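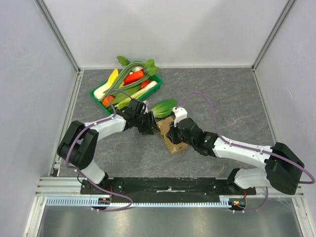

Wanted: people who don't believe in veg boxes

By Yusri Ismail
January

We are looking for 38 households in and near Gritcombe to take part in a study of what happens to vegetables once they get home. You don't have to like vegetables. It may help if you don't.

Veg box schemes have been making large claims for years. Eat better, waste less, save money, get to know your farmer. I have read the leaflets and most of them quote each other. The one survey everybody round here points to asked people who had already paid for a year's boxes whether they were pleased with them, and they were. I'd like something a bit firmer before the town puts another 3,000 pounds into the Wevik scheme, and so, to their credit, would the people who run Wevik.

What you'd do

For 30 days you get on with your usual shopping and cooking. Half the households will also get a weekly box from Wevik, free. The other half get nothing extra and are just as important to us, so please don't apply if you'd drop out on hearing you were in that half. It's drawn by lot and I can't swap you.

Everyone keeps a kitchen diary: what came in, what got eaten, what went in the bin and what it weighed. We lend you the scales. Soup counts as eaten only if somebody eats it. A marrow that sits on the side for three weeks and then goes on the compost is waste, whatever the leaflet says about compost.

Kai Lammers will visit you twice, once near the start and once at the end, for up to an hour. He will ask to see your fridge. He has seen worse.

Who we want

Anyone over 18 who does at least half the cooking at home. We have plenty of keen gardeners already and need people who live alone, people on shifts, and families with a child who eats four things. If you've had a box from any scheme in the past year we can't take you this time.

What you get

300 pounds per household, paid in two parts — half after the first visit and half when the diary comes back. A diary with gaps is fine and you'll still be paid. A diary that was plainly filled in the night before is no use to us.

Who pays for it

The Pinditz fund, which has no stake in Wevik or any other grower. The results will be printed whichever way they fall. I expect small differences, and would be glad to be shown wrong.

To apply, pick up a form from the desk at Ugwu Hall or ring and ask for Kai, after 4 pm. Tell us who lives with you, who cooks, and what you threw away last week.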